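Zweitausend Griffe und noch keine Pause

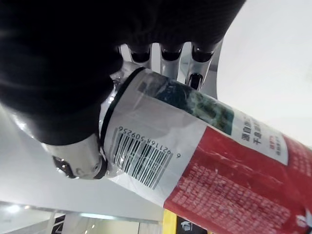
Trernus GmbH, Gruppe Datenaufnahme Greifen

Sie leitet die Gruppe seit zwei Jahren, und im Gespräch kommt sie schnell auf Flaschen. »Eine Flasche ist ein ehrliches Objekt«, sagt sie. »Sie ist rund, sie rollt weg, und wenn man sie schlecht hält, dann sieht man es sofort.« Wir treffen uns an einem Donnerstag im Labor in Kirnton, wo ihre Gruppe Beispiele sammelt, aus denen ein System das Greifen lernen soll.

Bis jetzt liegen 2.032 Aufnahmen vor. Geplant waren für diese Phase 2.000. »Wir haben nicht aufgehört, weil gerade ein guter Rhythmus da war«, sagt sie. Jede Aufnahme beginnt mit der offenen Hand und endet, wenn der Gegenstand wieder abgestellt ist. Die Hand wird dabei von einem Menschen aus der Ferne geführt. Das System selbst entscheidet in dieser Phase nichts, es bekommt später nur die Bilder und die Stellungen der Finger.

Ich frage, warum die Kamera so nahe bei der Hand sitzt. »Von weitem sieht man den Arm sehr gut und den Kontakt sehr schlecht«, antwortet sie. Bei einer Flasche, die am oberen Ende in Klarsichtfolie gewickelt ist, möchte sie wissen, wo genau die metallenen Finger drücken und wo der Daumen dagegenhält. Die Folie glänzt und wirft Falten, und mit solchen Reflexen hatte das erste Modell große Mühe. »Es hat den Glanz für eine Kante gehalten. Wir haben dann viel mehr Objekte mit Folie aufgenommen.«

Auch die Etiketten bleiben, wie sie sind: chinesische Schrift, Strichcode, große rote Flächen. Früher hat die Gruppe neutrale Zylinder benutzt, die von der Firma Plendon geliefert wurden. Davon ist sie abgekommen. »Im Laden gibt es keinen grauen Zylinder«, sagt sie. Dass die Schrift im Kamerabild oft auf dem Kopf steht, wird nicht korrigiert. Das Modell soll die Lage der Kamera selbst lernen.

Schwieriger ist für sie die Frage, was ein gutes Beispiel ist. Zwei Personen sehen jede Aufnahme unabhängig an und vergeben eine Note. Grundlage ist ein internes Schema, das im Haus nur »Chatzigeorgiou« heißt. Bei misslungenen Griffen wird der Grund notiert — zu früh geschlossen, zu hoch angesetzt, gerutscht. Gelöscht werden sie nicht. »Am Anfang habe ich nur die schönen behalten. Das war ein Fehler von mir, und er hat uns einen ganzen Sommer gekostet.«

Im September soll die nächste Phase beginnen, dann mit Beuteln und weichen Packungen.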